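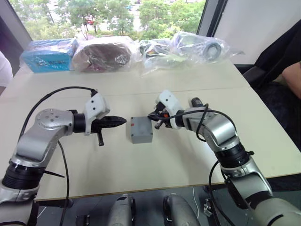

How much practice does a person need before their demonstrations are worth keeping?

A single afternoon is enough for most people to move both arms safely, but we found that the recordings only became steady enough to train on after each operator had set aside their first 85 attempts.

3.2 Collecting two-handed demonstrations

We had hoped, when we began planning the Atinga study, that we could gather all of our demonstrations by taking hold of the arms and guiding them through the task. For one arm this is a lovely way to work, and we would still recommend it to any group starting out. With two arms it gets tiring very quickly, and the person doing the guiding tends to lean across the table and block the head view that the policy will later depend on. After a fortnight of sore shoulders we moved the bulk of the collection over to remote control, with a pair of small leader arms that Adom Nyarko put together at Sidell, and kept hand guiding for the short corrections described in Section 3.4.

The workspace is shown in Figure 2. The two follower arms reach in from either side of a white table and meet over a small grey plastic box, and it is the approach to that box that takes most of an operator's attention. Each gripper has to come in at a height that suits the other, and a newcomer will usually fuss over one side and let the other drift. We encouraged people to bring both arms to a pause near the object before committing to a grasp, and to treat that pause as part of the demonstration. It costs a little time, but the policies trained on these recordings seemed to us calmer in the last few centimetres.

Figure 2. The two-arm workspace seen from the head camera, with the grippers on either side of the grey box. Several bagged items lie along the back edge of the table.

In total we recorded 3000 demonstrations by remote control and 455 by hand guiding. Every recording was watched once by someone other than the operator, who could mark it as kept, trimmed or discarded. We were fairly generous here. A fumbled grasp followed by a sensible recovery was kept whole, and only recordings with a dropped connection or an arm stopped at a joint limit were thrown away outright. Of those that remained we drew 1000 at random for the main comparison, keeping the rest for the ablations in Section 5.

One practical matter took us longer to sort out than we would like to admit. The leader arms are much lighter than the followers, so operators naturally moved them faster than the followers could manage, and the resulting lag crept into the recorded actions. We tried a software speed limit first, which everyone disliked, and settled in October on a gentle resistance at the leader joints, adapted from the Brolano controller. Operators told us it felt like stirring thick porridge, and most of them came to prefer it. All results reported below use recordings made after this change.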